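The Year I Finally Bought a Couch

I put off buying a couch for so long that my friends started bringing their own cushions. I'm not proud of it. I had two folding chairs and a rug, and I told everybody I was "waiting for the right one," as if it was going to walk up and introduce itself.

Then in June my building got sold, I moved across the river to Figueroa Street, and suddenly I had a living room you could ride a bike around in (I tried, once, at low speed). It was time.

First stop was Estia, the big showroom out by the bus depot. I went on a Tuesday at lunch thinking it would be quiet, and it was, which meant the salesman had all the time in the world for me. He sat me down on 12 couches in a row. By the fifth one I couldn't feel any difference, and by the ninth I was just enjoying the rest!

What I learned there is that color is the easy part. The hard part is depth. I'm short, and on a deep seat my feet stick straight out like a doll's. My grandmother had a stiff little parlor sofa that came down through the family with 1878 penciled on the underside, and she sat on it every evening until she was 86. Nobody's feet ever dangled off that thing. You didn't nap on it either.

So I wanted something between the parlor sofa and a mattress – and I wanted it in gray, even though my sister says gray is what people pick when they've given up. I love gray. Gray hides toast crumbs and goes with my awful orange lamp.
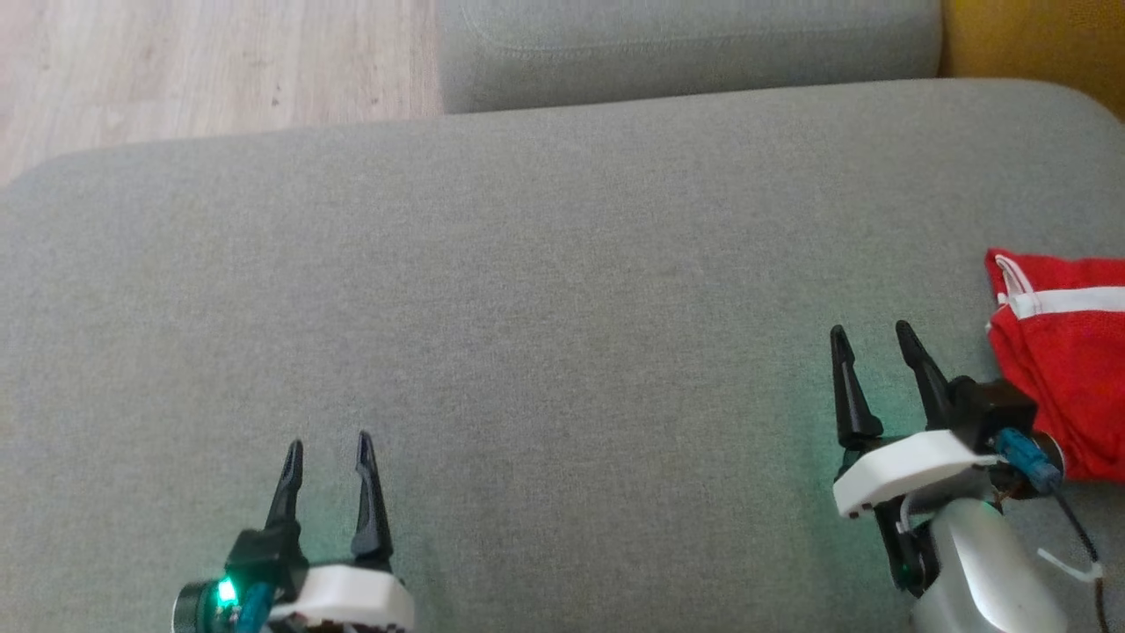

What the fabric people told me

I called Kesetex, a mill shop that sells upholstery by the yard, and asked for samples. They sent a fat envelope and I lived with the swatches for weeks. I sat on them, spilled coffee on them, let the neighbor's cat have an opinion. The tight weaves came through best. The fuzzy ones looked tired by the weekend.

The winner wasn't cheap. Delivery alone was $310 because of my stairs, and the crew from Bendex still had to take the door off its hinges. I made them lemonade and stayed out of the way.

I'm writing this with my feet flat on the floor, the orange lamp on, and the folding chairs out in the hall with a "free" sign on them. One's already gone.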